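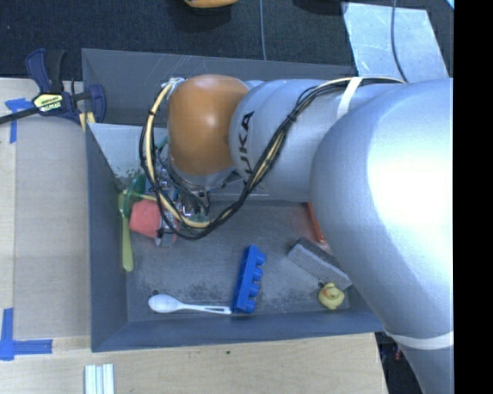
**Figure 3.** Robot arm reaching over a grey bin on a light wooden tabletop.

### 4.2 Stem quality and vase life at the two growing sites

Cut stems were supplied by two growers, Wasitz and Ghumman, both of whom raise flowers in open ground and under unheated cover. Each grower provided sweet peas, cornflowers and ranunculus over one season. Stems were cut before 8 a.m., stood in clean water in a cool shed and delivered to the Zesska packing room the same morning. A total of 300 stems entered the trial, of which 209 were judged fit for sale on arrival. The remainder were set aside for bent necks, bruised petals or buds that were too tight to open.

The gap between the two sites was small for cornflowers and ranunculus. It was wider for sweet peas, where the Ghumman stems were shorter and more often marked by rain. Zaidi and Butt reported a similar pattern in their earlier survey of small flower farms and linked it to the lack of shelter on the windward side of the beds. The present results agree with that view, although no wind readings were taken at either site and the matter cannot be settled from these data.

Vase life was tested on 100 of the stems passed for sale. Half were conditioned overnight in plain water and half in water with the Cidorik flower food, giving two groups of 50. All were then kept in the same north-facing room, with the water changed every second day. A stem was counted as finished when a florist would no longer have left it in a customer's arrangement. This judgement was made by Hammad Zaidi and Rafia Butt separately, and where they differed the earlier day was used.

Flower food lengthened the life of the ranunculus at both sites. Its effect on sweet peas was slight and may be due to chance. Cornflowers faded at the same rate in either group, though the treated water stayed clearer.

Growers asked whether later cutting would give longer stems. The trial was not designed to answer this, and the few stems cut in the afternoon were left out of the count. Prices paid to the growers are treated separately in Section 5.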